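Section 4. Setting Up a Shelf Station for Hand-Held Gripper Practice

This section applies to members of the Trilmont Robotics Club who have completed the safety briefing in Section 2. Two members are required at each station: an operator, who holds the gripper, and a recorder, who keeps the log. Settings for the competition arm are given in Section 6.

4.1 Preparing the station

1. Reserve the station on the sign-up sheet before 10 a.m.
2. Clear the shelving unit of all items that are not on the task card.
3. Place the task object upright in its starting position. For Task 19, this is the small black picture frame, set in front of the narrower compartment.
4. Set the marker card where the gripper camera can view it from the starting pose. Do not bend or fold the card.
5. Confirm that the cable hangs free and does not cross the path of the fingers.

CAUTION: The task object for Task 19 has a glass front. Close the fingers slowly, and stop if the object begins to tip.

4.2 Starting pose

Hold the gripper so that the gap between the two black fingers points toward the task object. The shelf compartments and the marker should both be in view before recording begins. Operators who wear the head strap should adjust it before picking up the gripper. 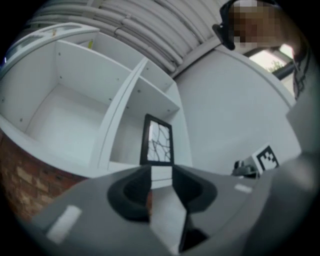
Aigars Eglītis asks that operators hold the starting pose for a slow count of three before moving. Many of the October recordings, he notes, began in mid-reach and had to be repeated - a loss of time for both members of the pair.

4.3 Recording a run

1. The recorder reads the task number and run number aloud.
2. The operator takes the starting pose and says "ready."
3. The recorder starts the run.
4. The operator grasps the object, moves it to the position shown on the task card, releases it, and draws the gripper back.
5. The recorder stops the run and enters the result as complete, partial, or dropped.

Note: Dropped runs are kept. Do not delete them from the Gristen folder.

A full set is 10 runs. Operator and recorder change places after each set.

4.4 Closing the station

Return the gripper to its case with the fingers open. Copy the log to the club drive and initial the sheet. Damage of any kind - including scratches to the finger pads - is to be reported to Ieva Kairys on Form 175 before the next pair begins.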